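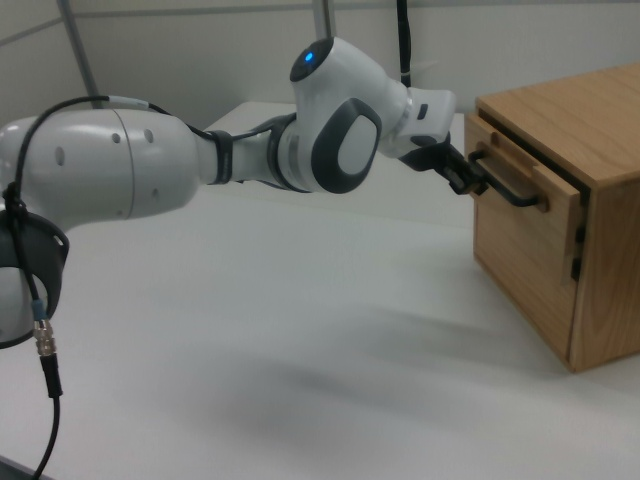 By Zusska

Home Guides Kitchen Workshop Spare parts Contact

Print this page | E-mail this page

Section 4. Mounting the bar handle on the Skallby wall cabinet

This section is for the Skallby cabinet with one door. If you have the model with drawers, please go to Section 5, because there the handle is placed horizontally and the measures are different.

You need: the paper template from the bag, a pencil, masking tape, a drill with a 5 mm wood bit, a screwdriver, a piece of waste wood and two clamps. The two long screws for the handle are in the same bag as the hinges. Please do not take the short screws, they belong to the back panel.

The handle is 234 mm long, but the distance between the two screw holes is 199 mm. Many customers measure the whole handle and drill at the ends. The door can then not be repaired without a visible mark.

4.1 Marking the holes

1. Decide on which side the door shall open. The handle goes always on the side opposite to the hinges.

2. Take the door off the cabinet and lay it on a blanket, with the front side up.

3. Put masking tape where the holes will come. The pencil is easier to see on the tape, and the veneer will splinter less.

4. Lay the template on the corner of the door. For a wall cabinet, the lower hole is 70 mm from the bottom edge. For a cabinet which stands on the floor, turn the template and measure the same distance from the top edge.

5. Mark both holes through the template. Remove it and measure the distance between the marks one more time.

Note: In the first print of the Plununico template the two arrows are exchanged. If your template has no letter B in the corner, follow the measures in this text and not the arrows.

4.2 Drilling

6. Clamp the piece of waste wood firmly under the door, behind the marks.

7. Press a small dent in each mark with a nail, so that the bit does not walk away.

8. Drill from the front side with slow speed. Hold the drill straight. Do not push when the bit is nearly through.

9. Take away the tape slowly and clean the holes with a dry brush.

CAUTION: Wear safety glasses. Never hold the door on your knees while drilling.

4.3 Fixing the handle

10. Put both screws from the inside of the door and turn them by hand into the handle, three or four turns each.

11. Look if the handle is parallel with the door edge. If it is a little oblique, loosen both screws, press the handle to the correct side and hold it there.

12. Tighten the screws in turns, a little on each one. Do not use the drill for this. The thread in the handle is soft and it breaks easily.

13. Hang the door again and open it fully. The handle must not touch the wall or the next cabinet. If it does, mount the door stopper from Section 6.

Note: The screws fit to a door of normal thickness. For the thick Villanueva front, order the longer screws, sold in bags of 100. Smaller bags are unfortunately not available at the moment.

After one month of use, check the two screws again. Wood works with the seasons, and in a kitchen it works more. Clean the handle with a soft cloth and water with a little dish soap. Do not use steel wool.

Filed under: Cabinets & Storage > Doors, Handles, Hinges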